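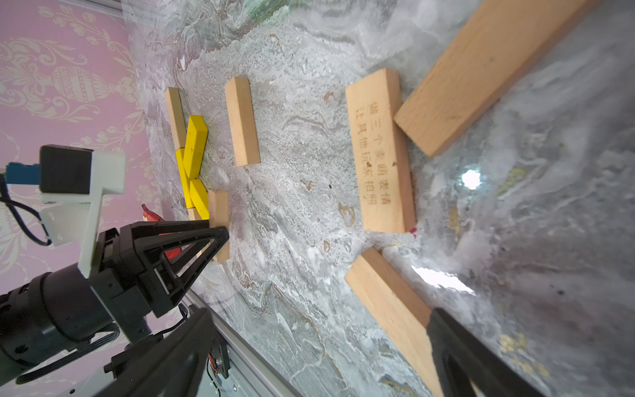

Der beschriftete Stein liegt rechts neben den gelben.

Chinesische Schrift auf Holzklötzen – was steht da, und wie spielt man das?

Ludivine Lebrun
Hallo zusammen, ich hab im März auf dem Flohmarkt in Bratitz einen Beutel mit Holzklötzen mitgenommen, für 2 Euro, da überlegt man ja nicht lange. Die meisten sind naturfarben, ein paar sind gelb, und auf manchen sind chinesische Schriftzeichen eingebrannt. Anleitung war keine dabei, Karton auch nicht. Ich hab sie mal auf den Tisch gekippt und bin genauso schlau wie vorher. Meine Tochter meint, das ist so ein Wackelturm, wo man unten was rauszieht und oben wieder drauflegt. Kann gut sein, aber was sollen dann die Schriftzeichen? Und haben die gelben eine besondere Bedeutung? Würfel hab ich im Beutel auch keinen gefunden. Kann hier vielleicht jemand lesen, was auf dem Stein rechts steht? Meine Übersetzungs-App macht daraus jedes Mal etwas anderes, einmal kam irgendwas mit Küche raus. Am Wochenende kommt Besuch und ich würde es so gern ausprobieren! Danke schon mal!

Miah
Wackelturm, deine Tochter hat recht. Die Zeichen sind wahrscheinlich Deko, würde ich ignorieren. Einfach drei nebeneinander, nächste Lage quer dazu, fertig.

Irkano
Nee, Deko ist das nicht, das sind Aufgaben! Ich hab ein paar Jahre Chinesisch gelernt (ist lange her, also bitte nicht auf die Goldwaage legen), und auf deinem Stein lese ich 做三个聪明表情 und daneben 让其他玩家拍照. Das heißt so viel wie »Mach drei schlaue Gesichter« und »lass die anderen Mitspieler davon Fotos machen«. Also ein Partyspiel: Du ziehst einen Stein aus dem Turm, und wenn was draufsteht, musst du es machen, bevor der Nächste dran ist. Was genau ein schlaues Gesicht sein soll, müsst ihr unter euch ausmachen – bei uns gab es mal eine ähnliche Aufgabe mit Tiergesichtern und wir haben Tränen gelacht.

Zu den gelben: Da kenne ich keine feste Regel. Es gibt Türme, bei denen man die Farbe würfelt und dann nur einen Stein in dieser Farbe ziehen darf, vielleicht gehört deiner dazu und der Würfel ist irgendwann verloren gegangen. Wir würden es so spielen, dass man bei Gelb die Aufgabe an jemand anderen weitergeben darf. Beim Aufbauen kommt die Schrift nach oben oder unten, damit man sie vorher nicht lesen kann, und auf einer glatten Tischplatte lege ich immer noch ein Tuch drunter, das Gepolter beim Umfallen ist sonst ganz schön laut. Wenn du die anderen beschrifteten Steine auch noch fotografierst, am besten gerade von oben, übersetze ich sie dir gern.

Ludivine Lebrun
Irkano, du bist ein Schatz, danke! Auf Grimassen wäre ich nie gekommen. Die restlichen Steine lade ich heute Abend hoch, und das mit dem Weitergeben bei Gelb übernehmen wir genau so. Miah, dir auch danke, das mit dem Querlegen hab ich mir notiert.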